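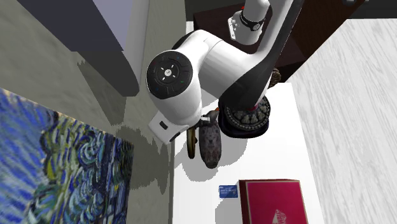 Hamdale site, manipulation group
Minutes of the fault review, Sunday, 13:00

1. Previous minutes
Agreed with one correction: the Brunner cell is on the Liltside network, not ours.

2. Simulated pick fault, tabletop scene
Run 222 stopped with the joint limit flag set. The log shows the wrist asking for a turn it could not make while the upper link was low over the table. The planner had been told to keep clear of the woven dish of pebbles but had no clearance set for the link itself, only for the gripper. The same stop came up in 3 of 20 repeat runs. The blue card and the red box were not in the collision list at all. They had been added to the scene after the list was built.

3. Stop behaviour
The arm held position on the fault, as intended. The gripper did not: its command timed out and it went to open. Accepted in simulation. Not accepted on hardware, where a held part would drop.

4. Actions
a) Rebuild the collision list from the scene file at each load. Open.
b) Add link clearance to the planner settings. Open.
c) Change the gripper timeout to hold. Amimano release only, then retest.
d) No transfer of this task to the real arm until (c) is closed.

5. Any other business
Log disk at Liltside is nearly full. Old runs to be moved before the next batch.

Meeting closed 13:20.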